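Ticket 2000: hand lags during remote demos
Amancay Gaete, October 5, 2019

Site: Salinas. Task: sort cards into box, shown by remote control. Right after start, the fingers trail the operator's glove by almost 2 seconds.

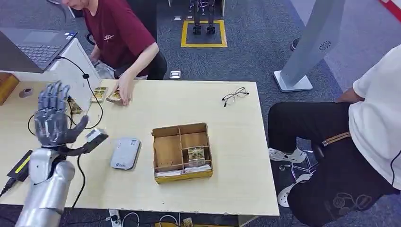 Glove calibration came first. I reran it with an open palm and the delay stayed. The box with the cardboard partitions was left where it was, so the new demos can be compared with the old ones.

Steps tried
1. Restarted the Flarau bridge. No change.
2. Dropped the command rate to 60 Hz. Slightly better.

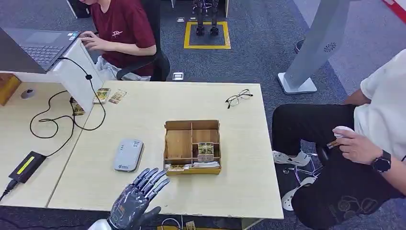 3. Turned off video logging. Lag gone for 28 demos.

Last check was a low reach, down near the carpet, with logging still off. 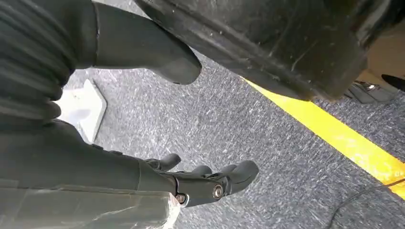
Same result, fingers keep up. Leaving the ticket open until logging can run on a separate disk.

Comments
gosetti_ops: Same here in March.
Warora: Which bridge version?

Related
Glove drops out mid-demo
Replay starts from wrong pose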